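We passed 1,101 sim episodes for the Folham grasping set overnight and I'm so happy about it!

317 of them are cube lifts. I kept 144 after going through every one by hand -- fussy, yes, but the last policy picked up all my sloppy habits.

Next up is randomizing the start pose. Stukby's loader finally reads our action format too, so no more converting on Sundays (yay). 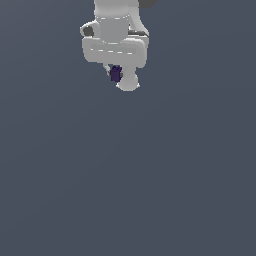
Log no. 8

Dark purple cube in the gripper, up off the surface. I could watch these all day -- more tomorrow!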